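By the time Mounir Fahmy gets around to pouring the coffee, the overnight runs have usually finished, and he likes to read the results standing up, cup in hand, before he lets anybody else at Pukthorpe have an opinion about them. I visited in November, and I'm afraid I had opinions almost right away.

What he and his small crew have been doing all fall is comparing 2 sets of gripper fingers, and doing it in simulation before a dollar goes to the machine shop. One is the Eide, long and tapered. The other is the Devotex, blunter and wider at the pad, and (I'll admit it) the one I'd have picked out of a catalog. The job is gears and pegs, the sort of fussy assembly that makes grown engineers mutter. 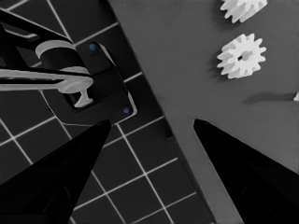 Each finger design gets the same starting layouts and the same controller, and then it simply goes again and again while everyone sleeps. The Eide had been through 1,582 tries when I sat down with Mounir, and 148 of those had ended with a dropped part, most of them while turning a gear to line up its teeth. He was cheerful about it! Drops are easy to study, he told me. What bothers him is a grasp that looks fine from the wrist camera and has slipped by a hair.

The Devotex dropped less but bumped into its neighbors more, and so the argument went on through lunch — a very good lunch, I should say, with lentil soup. Mounir leans toward the narrow tips. His colleagues over at Flistside, who will have to live with whatever gets built, lean the other way, and they call roughly every afternoon to say so.

Real fingers of both kinds should be on a real arm by spring. Mounir has promised me a seat.

Related stories
The Long Road to a Better Wrist Joint
Flistside Opens Its Shop Floor
Letters: Your Thoughts on Suction Cups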